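November

Got to the lab at two with Jui-lin. Aba was already there with the laptop open and had run the startup check. Clavinum came up on the first try, which it has not done all month. Our class project is due in 14 days and the task has not changed: sort the slippers on the rack into pairs.

Spent the first hour on the hand. Fedir thinks our trouble with grip is in the fingertips and I think it is in the timing. We brought the hand out over the carpet and I wrote down the joint readings while Jui-lin read them off. The middle finger read 331 at rest, same as last time. I told Fedir and he said that proves nothing.
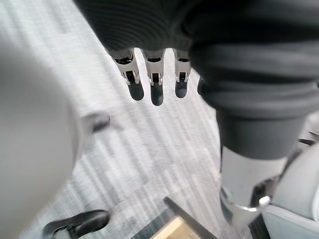
Hand over the carpet, fingers down.

Ruth stopped by and asked how many runs we had logged. I said 57. She wants the failed ones kept in the report too, with a line on each. That is a lot of lines, but fine, I will start on it tomorrow.

After the break we worked at the rack. Aba wants the start layout to be harder than what we had in October, with slippers that don't match sitting next to each other on the top shelf and one left by itself on the middle one. I wanted to leave the bottom shelf out of it for now - the reach down there is a separate problem and we don't have the time. She agreed.

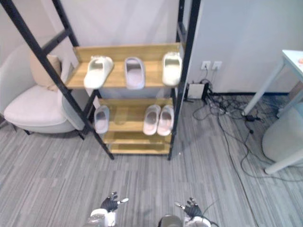
The rack from the robot's side. Three on top, a single and the pink pair on the middle shelf.

Argued a bit over whether a pair that starts out together should count toward the score. Jui-lin says yes, I say no. We'll ask Ruth.

Saved the settings as Durkum 2161 and copied them to both laptops. Missed the early bus and ate at Elow with Fedir. Need to bring the notebook with the October readings next time, and a pen that works.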